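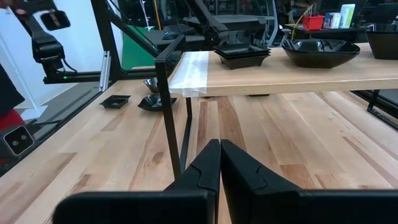 How Do We Choose a Gripper?
Robots and Machines: Reading for Grades 4 to 6
Drarkura Learning Pages - Page revised 3/2/19

Your hand can pick up a grape, a brick and a sheet of paper without much thought. A robot arm has to be given the right "hand" for its work. That hand is called a gripper, and choosing one takes careful testing.

This page explains how grippers are compared. It follows the dish trials of the Nogueira project, in which robot arms work with small dishes at a table.

What is a gripper?

A gripper is the part at the end of a robot arm that takes hold of things. Many grippers have two fingers. The fingers move together to hold an object and move apart to let it go. Other grippers have three fingers or more, and some use suction cups.

A two-finger gripper is simple to build and simple to control. The shape of its fingertips matters a great deal. Wide fingertips touch more of an object. Narrow fingertips can reach into small spaces, such as the gap between two dishes.

Why use dishes?

Dishes look easy to pick up, but they are a hard test for a machine. Many are smooth. Some are flat and have only a low rim to hold. Others have a wavy rim, so a fingertip that fits well in one place may fit badly a short distance away.

Dishes can also be stacked. To take only the top dish, the gripper must find one rim among several - and leave the rest where they are.

Dark, shiny dishes add a problem for cameras. They reflect the lights overhead. A bright reflection can look like an edge, and a real edge can be hard to see.

Setting up the table

The Nogueira table has a raised shelf, which gives each arm two heights to work at. Reaching to the shelf is different from reaching to the tabletop. An arm must lift its gripper high enough to clear the edge, and it must not bump the shelf on the way down.

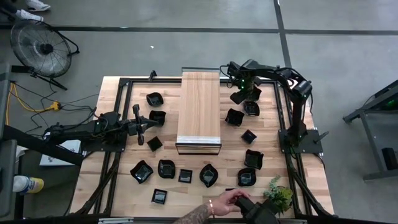 Dishes on both sides of the shelf, with a robot arm at each side of the table and a handheld gripper at the front.

What is a handheld gripper for?

A handheld gripper is held and moved by a person. It is useful because people are very good at picking things up. When a person does the job with a gripper instead of with bare fingers, the team can study how that tool meets the dish. Did it come from above or from the side? Did it hold the rim or the middle?

The team can then ask an arm to try the same job and compare the two results.

Making the test fair

In a fair test, only one thing is changed at a time. Suppose the Brullora fingertips are tried on a square dish and the Dreter fingertips are tried on a leaf-shaped bowl. If one does better, we cannot tell whether the fingertips or the dish made the difference.

For this reason, the project follows these rules:

Each set of fingertips is tried on the same dishes.
Each dish starts in the same place.
The lights stay the same for every try.
A try counts as a success only if the dish is lifted, moved and set down without falling.

Reading the results

In the March trials, each set of fingertips was given 112 tries. The Brullora set had 80 successes. The Dreter set had 41. Both sets did well with square dishes. The Dreter set had more trouble with wavy rims.

Does this mean that the Brullora set is better? It was better at this job. The Dreter fingertips are narrower, and they may do well in a test where objects stand close together. Engineers always ask, "Better for what?"

The project's log now holds 517 tries in all, counting the practice tries made before the trials began.

Words to know

Gripper: the part of a robot that holds objects.
Joint: a place where an arm can bend or turn.
Rim: the outer edge of a dish or bowl.
Trial: a test that is done in a planned way.

Try it yourself

You will need a pair of kitchen tongs, a pair of clothespins, and four plastic dishes or lids of different shapes. Ask an adult before you borrow anything from the kitchen.

1. Mark a starting place and a finishing place on a table with tape.
2. Use the tongs to move each dish from start to finish. Do this ten times for each dish.
3. Write down each success and each drop.
4. Repeat the test, using one clothespin in each hand as your two "fingers."
5. Stack the dishes and try to take only the top one.

Compare your two lists. Which tool worked best for flat dishes? Which worked best for the stack? Draw a fingertip that you think would do well at both jobs, and label the parts that touch the rim.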